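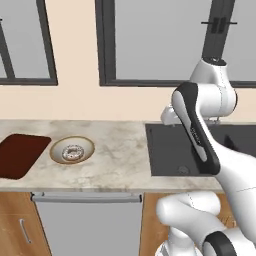 Section 4. Living With the Arm: Setup for Break Room Staff

This section covers the shared kitchen installation of the Brenard counter arm. It is written for the people who already work there, including those who were told about the arm in a one-line email. If you are the installer, go to Section 3. If you are the person who sent the email, please also read Section 4.4.

4.1 Before the first shift

The simulated kitchen in the planning software has one bowl, one donut, one tray and a clear stretch of marble between them. Your kitchen has a blender with no lid and four people's lunches. Setup consists mostly of moving the second kitchen a little closer to the first.

1. Clear the counter from the sink to the far end. Anything left out during setup gets learned as part of the building.

2. Put the bowls and the tray where you want them to live. The arm will treat these as home positions, so choose spots that people can agree on for longer than a morning.

3. Open Griltska on the wall tablet and select New Room. Griltska is the scheduling software. It will ask for a room name and will not accept "Kitchen" if another site already uses it.

4. Run the 14-minute reach check. Stay behind the floor line while it runs. The arm will move slowly over the counter and the sink, and it will pause now and then for no reason you need to worry about.

5. Compare the reach check with the simulated view on the tablet. If the sink, windows and cabinet fronts do not line up, repeat step 4. If they still do not line up, call the installer before you call the arm names.

Note: The simulator draws food very neatly. A donut in a bowl is a good first test item. A slice of quiche is a poor one.

CAUTION: Do not reach into the sink while the status light is green. Green means the arm is working. Several people have pointed out that this is backwards, and they have been thanked for their feedback.

4.2 Who does what now

The arm takes over some clearing and putting away. It does not take over the kitchen. Before the first live shift, sit down with the people who have been doing this work and go through the points below. Pay them for the meeting.

1. List the tasks that move to the arm. In the standard package these are returning bowls to their home position, moving single items between bowl and tray, and clearing light dishes toward the sink.

2. List the tasks that stay with people. These include wiping down, throwing out what has gone off, ordering supplies, and deciding whether something in the fridge is still food.

3. List the tasks that are new. This list is usually left blank on the form and is usually the longest. It covers resetting the arm after a stop, cleaning the gripper, and explaining to visitors that it does not make coffee.

4. Give each new task a name and some hours. A task with no hours attached will be done by whoever stands closest.

Note: At our Clullum site, Mahlet Demissie ran the kitchen before the arm came and runs it now. Her job title changed in August. Her hours were corrected 27 working days later, after she sent us a log of her resets. We recommend skipping the 27 days.

4.3 Stops and resets

1. If the arm stops over the counter, look at the tablet first. Most stops are a bowl that has been moved.

2. Put the bowl back, or tell Griltska about its new position. Pushing it halfway back satisfies neither of you.

3. Press Resume and step behind the floor line.

4. If the arm stops 2 times in one shift for the same reason, switch it to Park and carry on by hand. You do not need a supervisor's permission to do this.

CAUTION: Never hold the gripper to "help" it. Use Park.

4.4 For managers

The counter on the tablet shows completed moves. When it reaches 3,444, Griltska will remind you to book a service visit. The number says nothing about how much work your staff have been spared, and it should stay out of anyone's review.

Staff comments go in the Ejigu tab, under Room Notes. Somebody has to read them – please write that person's name here before closing the setup form:

Name: ____________________

Continue to Section 5, Cleaning the Gripper.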